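12/1/19

Prurnell has signed off on money for more kitchen robots, and the team at its Zistinholm test kitchen couldn't be happier! The plan covers 3 new arms, 6 spare grippers and a service contract that runs 2 years, with the first delivery due in February.

"We've been patching and borrowing for so long," said Albane Masson, who drew up the budget. "Now we get to plan properly."

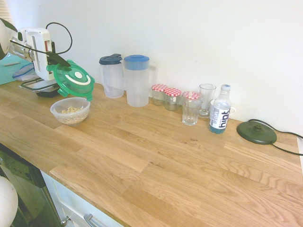 Masson got quotes from Sabatier and Priltance before settling on Priltance, mostly for its shorter wait on parts. Training is included, and about 100 hours have been set aside for it.

Mohammed-Awal Opoku, who runs the kitchen tasks, is already drawing up a wish list (food containers and lids are high on it, the trickier the better). Staff can send him their own suggestions until the order goes out.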